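Students at Bernon College open their gripper workshop to the public

Nov 27, 2018 – The student robotics club at Bernon College is delighted to announce that its hand-held gripper project, which began in April as an after-hours idea and has since grown into a proper class, will be open to visitors, local schools and curious neighbours at the end of this term. The club has also received a grant of 3000 pounds from Zoller, the engineering supplier, to carry the work into a second year.

The project is simple to explain, even if it has kept a good many students busy well past supper. Each pair builds a gripper that a person can carry and work by hand, with a camera fitted to it, and then goes round the room practising everyday handling jobs at ordinary tables. What the camera records is used afterwards in class, where the students try to teach a robot arm to do the same job.

"We wanted something every student could hold on the very first evening," said Peter Štefanec, who teaches the class. "A big arm behind a barrier is a wonderful thing, but you do end up with one person driving and the rest of the group watching. With these you pick one up and off you go – and you learn an awful lot about your own hands while you are at it." 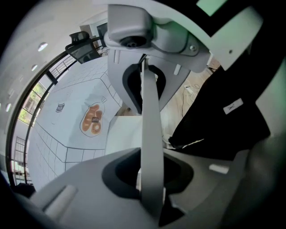 What the students have done so far

Since the class began, the students have recorded 695 practice runs, and they hope to reach 800 before the open evening. Every run is watched back by somebody other than the student who made it, and the two of them then sit down together and talk over the grip, the angle and the speed. It is slow work at times, and there has been a fair amount of friendly arguing about what counts as a good pick-up, but the notes that come out of those talks have become the most useful thing the class owns.

The grippers themselves have changed a good deal too. The first design, known to all as the Fahmy after the street where the club used to meet, was sturdy but rather tiring to hold for long. The present one, the Karkari, has a reshaped base and was drawn up by the second-year group over several long evenings. 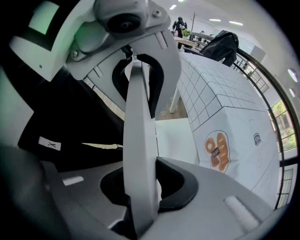

Kacper Malinowski, a second-year student who led the redesign, said he had been surprised by how much there was to learn from such small jobs. "You think you know how to pick up a cup, and then you watch yourself doing it and you see three little corrections you never noticed making. My mum has now heard more about fingertips than she ever wished to, and she is still coming to the open evening, so that is very kind of her!"

Zoller's grant will pay for spare parts, a second robot arm and travel to two student competitions next year.

Joining in

There are 50 places at the open evening and they are free of charge, though we do ask that you book through the college office. Visitors will be able to try a gripper for themselves, with a student on hand to help, and younger children are very welcome if they bring a grown-up. Tea and biscuits will be served throughout.

Schools that would like to bring a group, and members of the press who wish to speak to the students beforehand, should write to Peter Štefanec at Bernon College.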